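The Long Way Down at Hokby

Sep 25, 2018

There are 60 seats in the sports hall at Hokby, and on the first night of the grappling league I had my pick of 58 of them. The other two were taken by a man eating soup and by his coat.

Amateur wrestling has never been much good at selling itself. The rules take longer to explain than the bouts do to finish, the kit flatters very few people over the age of twelve, and the most exciting moment of an evening can look, from row four, like two people searching for the same contact lens. Yet clubs keep starting up, and the one at Hokby, which trades under the name Endumness, has now lasted longer than the badminton group that used to look down on it.

It began with a mat. A new one of competition size was priced at 2899 pounds, a sum the founding members did not have and could not picture having. They bought a used one from a club called Bravo, which was folding, and collected it in two trips with a horse trailer. The middle still has Bravo's name across it in faded yellow, so every home bout appears to be cheering itself on.

What they teach

Newcomers expect to throw somebody. They spend the first month falling over instead, forwards, backwards and sideways, until they can do it without sticking an arm out. After that comes stance, then hand fighting, which is the long and irritable business of trying to get hold of a wrist that would prefer to be elsewhere. Good grip, the coaches say, lives in the forearm and is mostly patience. I tried it for two minutes and could not work my car keys afterwards. 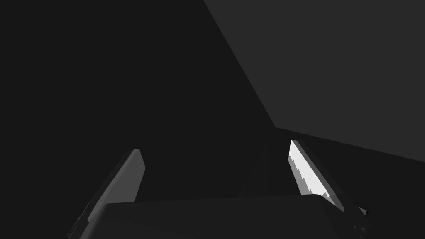
Match night

The league runs until April, with five clubs and a points table kept on the back of a fire door. Grenico, a local firm that makes gutter brackets, pays for the referee and in return has its name on the singlets, at a size best read from inside a headlock.

On the night I went, the heavyweight bout was over in 30 seconds. The lightweights went the full distance and finished 2-1, the deciding point coming from a push-out so slight that both wrestlers looked at the referee, and the referee looked at his shoes. The man with the soup stood up and applauded. His coat stayed put.

Endumness lost the evening by a single bout and then rolled up the mat, a job that needs eight people and gets five. I was asked to take a corner. My back has been in touch several times since, and I have been told training starts at seven.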